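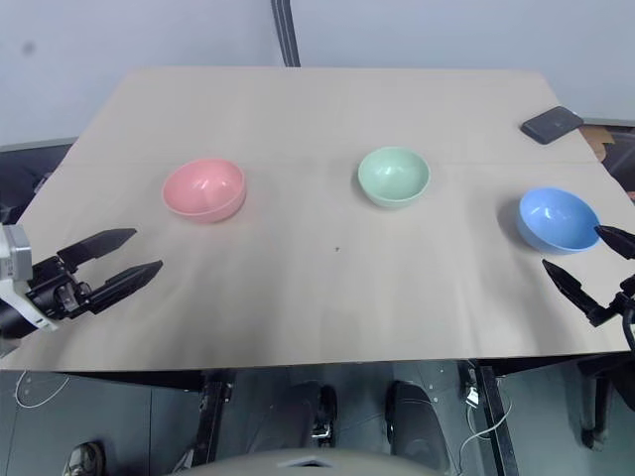

## Second bimanual cell: what to budget for besides the arms

**torquewrench_88** · June 19, 2024

We have one two-arm tabletop cell running bowl sorting and stacking. Management has agreed to fund a second and wants a line-item budget. Arms are quoted through Lebrun, 35 days delivery. Grippers are where I'm stuck: Sistov parallel units with pointed fingers, or the Vorkix ones with wide soft pads. Same mounting pattern, same bus voltage. The Vorkix costs more up front. Has anyone run both on thin-rimmed tableware?

**kelpline**

Pointed fingers for rims. A wide pad has to get over the lip and ends up pushing the bowl before it closes. We trialled Vorkix in February and sent them back.

Budget for spare fingers. I'd order four sets with the cell so they go on the same PO.

**mudlark_eng**

Disagree on the pads. Kelpline, were you approaching from directly above? Tilt the wrist and a pad gets over the lip fine. It also forgives a couple of millimetres of calibration error, and a pointed finger won't. Glossy bowls are where it matters, as depth gets noisy on shiny inner walls and your rim estimate wanders.

**kelpline**

Tilted and vertical, both. With bowls close together the pad hits the neighbour. If yours are always spread out, fair enough, ignore me.

**torquewrench_88**

Mostly spread out, three to a table, different diameters. Stacking comes later in the task and that's where clearance gets tight.

**ohmslaw_prairie**

You're arguing over the cheapest line. Things missing from our first budget:

- table with a matte top and a frame stiff enough to bolt to
- cable management under the table (strain relief, trunking, longer leads than the vendor supplies)
- e-stop for each operator position
- 2 spare wrist cables
- electrician's time

We used a Cluvden frame. Heavy, dear, hasn't moved. The folding bench before it shifted whenever both arms decelerated together, and we lost days recalibrating.

**mudlark_eng**

Seconding cables. Loops on the floor get caught by feet. Put trunking in the capital request, as it's painful to get approved afterward.

Not convinced on Cluvden though. Aluminium extrusion and a decent top does the same job if you brace the legs.

**ohmslaw_prairie**

Cost out the labour to build and square it before you call it the same job.

**torquewrench_88**

Current draft: Sistov on both arms, four finger sets, one pair of Vorkix pads as an option line, matte top, trunking, 2 wrist cables. Frame still open. Waiting on Cluvden for freight to our postcode.

**kelpline**

Ask Lebrun whether the 35 days includes the controllers. Ours shipped separately.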